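Rest between 400 metre runs: does the length of the break matter?
Year 12 Sport Science project, Brolard College
February

Introduction

Our project was on the rest taken between repeated 400 metre runs. The athletics group at Brolard does a session of this kind most weeks in winter, and the rest has always been four minutes. Some of the runners had asked for longer. We wanted to find out how much difference a longer rest would make to the times, and whether the runners would find the session easier.

We compared a rest of four minutes with a rest of seven minutes. We expected the longer rest to give faster times in the second and third runs, and no difference in the first run.

Who took part

Thirteen runners from the athletics group took part. All of them had done the normal session before. Two others started but missed the second session through illness, and their times are left out. Sprinters and middle distance runners were both included, and we did not separate them in the results. We should have done, and we come back to that later.

Everybody was told what the project was for and could stop at any point.

Method

Each runner did three runs of 400 metres in each session, and there were two sessions, one with each rest. That gave 78 timed runs. Both sessions were held on the track at Vustitton, which is a full outdoor track with a proper surface. The school field has a slope and the lanes are only painted on grass.

The runners were split into two groups. The first group had the short rest in the first session and the long rest in the second. The other group did it the other way round, so that getting used to the session would not favour one of the rests.

The warm-up was the same both times: two laps of jogging, leg swings, and three short strides along the straight. Runners went off in pairs. We timed with Suvix stopwatches borrowed from the PE department, one timer to each runner, and the rest started when the runner crossed the line. Runners walked or stood during the rest. They were allowed water but no food.

After the last run each runner gave a score for how hard the session had felt, from one (very easy) to ten (as hard as possible). They wrote it on a slip and did not see the scores of the others.

Results

The first runs were nearly the same in both sessions. With the four minute rest, the third run was on average seven seconds slower than the first. With the seven minute rest it was four seconds slower.

The second run was in between in both cases. Most of the slowing with the short rest came between the first run and the second. With the long rest it was spread more evenly.

One runner was faster in the third run than in the first in both sessions. She told us she starts too slowly and we have kept her times in.

The scores for effort were lower with the long rest, but not by as much as we expected. Several runners gave the same score for both sessions. In the comments, two said that they felt cold and stiff before the third run in the seven minute session. It was windy at Vustitton that afternoon and there is no shelter on the back straight.

Discussion

The results agree with what we expected. A longer rest gave faster third runs. The textbook explanation is that the body has more time to rebuild its quick energy stores and clear some of the waste products from hard running. We did not measure anything of this kind, only the times, so we cannot say how much each part counted.

The short rest may still be the right choice for some runners. If the aim is to get used to running tired, slower times in the third run are not a problem. A runner getting ready for a 400 metre race might prefer the longer rest and faster running.

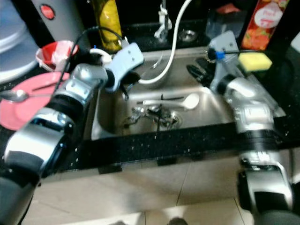 A white plastic spoon and a dark chopstick in the sink.

Problems with the project

Hand timing is not exact, and different people press the button at different moments. We tried to keep the same timer with the same runner but this broke down in the second session when a timer had to leave early.

The weather was different on the two days. We had also planned to ask what each runner had eaten at lunch, and the question was left off the slip by mistake.

The biggest weakness is mixing sprinters with middle distance runners. Looking back through the sheets, the sprinters seem to slow down more, but there were too few of them to say this with any confidence.

If we did it again

We would use the timing gates from the Christodoulou sports centre, which have to be booked a month ahead. We would also add a third session with a rest in the middle, and give out extra layers for the longer breaks.

Brolard College Sport Science | Contact the department | © Brolard College | Back to top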